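Der Platz am zweiten Monitor

Meine Tante Philomena hat mir das Kochen beigebracht, und wenn ich ehrlich bin, hat sie mir damit auch den Beruf beigebracht. "Adjoa", sagte sie immer, "zieh nicht am Fisch, der Fisch kommt, wenn er kommen will." Ich war neun und zog natürlich trotzdem am Fisch (und hatte dann die Haut in der einen Hand und das Filet auf dem Boden). Daran denke ich ständig, seit ich in Grullitz im Saal stehe, und am 24. Oktober dachte ich so laut daran, dass Dela mich fragte, ob ich gerade etwas gesagt hätte.

Dela Fiadzo ist der ruhigste Mensch, den ich kenne. Er sitzt an der Konsole wie andere Leute am Küchentisch, Schuhe aus, Ellbogen aufgestützt, und summt. Immer dasselbe Lied, immer nur die ersten Takte! Esi Mensah, unsere Anästhesistin, hat ihm schon zweimal Geld geboten, damit er wenigstens den Refrain lernt. Ich stand an dem Vormittag steril am Tisch und hatte den zweiten Monitor vor der Nase, und ich wusste seit dem Frühstück, dass ich heute selbst an die Konsole sollte. Zum ersten Mal für mehr als das Zunähen. Mein Magen fühlte sich an wie im Februar auf der Fähre nach Punville, und wer die Fähre nach Punville kennt, der weiß Bescheid.

"Rutsch du mal her", sagte Dela, mitten im Takt, und stand auf.

Ich also Handschuhe runter, Kittel runter, rüber zur Konsole. Der Hocker war noch auf Delas Länge eingestellt, ich hing mit dem Kinn fast auf der Kante und kurbelte mich hoch, und Mansa Alhassan, die inzwischen meinen Platz am Tisch hatte, fragte von drüben ganz freundlich, ob ich auch noch ein Kissen bräuchte. Dann Stirn an die Stütze, und die Welt war weg. Kein Saal mehr, kein Summen, nur noch dieses Rosa von allen Seiten und das Metall mittendrin.
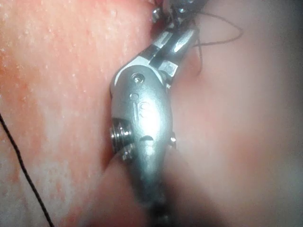 Warum ist es da drin so eng?

Weil der Körper keine leeren Räume hat, in denen man bequem arbeiten könnte. Organe und Gewebe liegen dicht aneinander, und den Platz, den man braucht, muss man sich erst vorsichtig schaffen.

So hat es mir Dela in meiner ersten Woche erklärt, und ich hatte es brav aufgeschrieben und kein bisschen verstanden. Jetzt verstand ich es. Ich bewegte die rechte Hand einen Fingerbreit und erschrak, wie weit das war. Also noch mal, kleiner. Und noch kleiner. Links das rötliche Gewebe mit dieser feinen Oberfläche, und ich dazwischen mit meinem silbernen Handgelenk, das sich plötzlich anfühlte wie meins, nur viel besser geölt.

"Du hältst die Luft an", sagte Esi.

"Tu ich nicht."

"Adjoa, ich achte hier beruflich auf Atmung."

Na gut, ich atmete. Und dann kam die Stelle, an der sich zwei Schichten nicht trennen wollten, und alles in mir wollte ziehen. Nur ein bisschen! Ich hatte den Zug schon im Unterarm. Dela sagte nichts. Er summte auch nicht, und das war viel schlimmer. Ich ließ locker, ging ein kleines Stück zurück und suchte mir einen anderen Anfang, weiter oben, wo es dünner aussah. Drei Versuche. Beim dritten gaben die Schichten nach, ganz leicht, wie die Haut vom Fisch, wenn man endlich gewartet hat.

Hinter mir fing das Summen wieder an.

Nach 30 Minuten durfte Dela seinen Hocker zurückhaben (er kurbelte ihn sofort wieder runter, mit einem Gesicht, als hätte ich in seinem Bett geschlafen). Mir zitterten die Knie, aber die Hände nicht. Mansa schob mir später in der Umkleide die Hälfte von ihrem Käsebrot hin und fragte, wer eigentlich dieser Fisch sei, von dem ich die ganze Zeit geredet hätte.

Abends rief ich Tante Philomena an. Sie wollte nur wissen, ob ich gegessen habe.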